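Home | News | Students | Parents | Archive

Filed under: School News, Student Council

Doolan students to vote again for council president

Students at Doolan High School will go back to the polls in September after the result of the student council presidential election was set aside. The decision was announced in a letter to families from the head teacher, Paora Maihi.

The first vote was held online over a single school day, with polls closing at 4pm. Students logged in with their school accounts and picked one name from a list of seven. When the results were checked the next morning, the system had recorded 1622 votes. That is more than the number of students on the roll.

The IT office found that former students' accounts had not been closed at the end of the last school year, and that votes had been cast from more than 80 of them. Other extra votes came from a fault in the voting form, which let a student submit a second time after refreshing the page. The letter says no candidate is accused of any wrongdoing, and that no names will be published.

"We can't say who won, so we have to do it again," Mr Maihi wrote. "I know the candidates put a lot of work into their campaigns and this is hard on them."
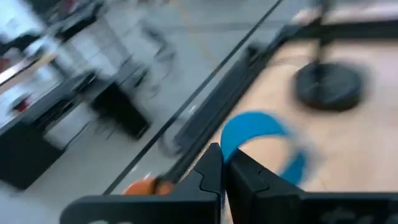
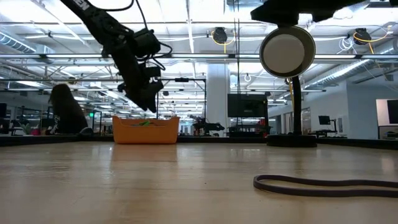

DOOLAN HIGH SCHOOL – STUDENT NEWS TEAM

All seven candidates have been asked if they want to stand again. They have until the end of the first full week of term to reply to the school office. New candidates will not be accepted, and posters already printed may be used a second time. Speeches will not be repeated in full assembly, but each candidate can record a short message to be played in form time.

The second vote will be held on paper. Ballot boxes will be placed in the library and the Birko Building foyer, and students will have their names marked off a printed roll before they are given a ballot. Polls open at 8am and stay open until the end of lunch. Students at the Satdale site will vote in their form rooms and the box will be brought over to the main site for counting.

Nahom Tesfamariam, who teaches civics and runs the election, will oversee the count. Each candidate may send one person to watch. The result will be read out the following morning and put up outside the school office.

Until then last year's vice-president will chair council meetings. The council can carry on with the uniform shop rota and the bike shed request, but it has been asked to leave spending decisions until the new president is in place. The autumn dance deposit was paid before the summer and is not affected.

The elections for year group representatives were run on a separate form and those results stand.

Students who will be away on the day can ask for an early ballot at the office. A parent or carer needs to sign the request slip – an email is also fine.

Contact the school office | © Doolan High School | Back to top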